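I've had the Lorkico soundbar under the TV since February, long enough for the new-toy feeling to wear off. It cost me $139, and the box made a lot of promises for that money. "Theater sound in any room" was the biggest. My room has a couch, a rug and a thin wall, and what I got was a louder TV.
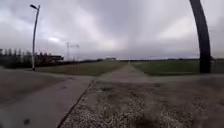
Is it better than the speakers built into the set?
Mine are bad enough that almost anything would be, so take this for what it's worth: voices are clearer, and I've stopped turning on captions for the news.

Music is where I start to doubt the reviews. The Dernlow app gives you over 40 sound presets. I tried a good number of them and could tell maybe a handful apart. "Concert" and "Stadium" sound like the same setting with different icons. The app also wants an account and my location, and I can't think of one reason a speaker needs either.
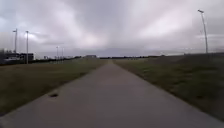 The bass is thin unless you buy the separate Arnora sub, and I suspect that was the plan all along. I borrowed one for a weekend. It did help with movies, but it also buzzed against the baseboard, and I wasn't going to rearrange the furniture for it.

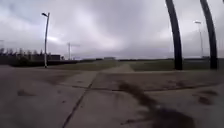 Gray skies over the pavement.

Setup took 2 tries. The first time the TV refused to see it, and the manual's advice was to unplug everything and wait. Same thing happened after the last update. My old Alarcón bar had one cable and no updates,

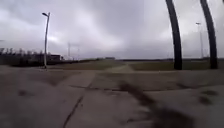

and it only went to the garage when the volume knob came off. I may go glue that knob back on before I spend any more on this one.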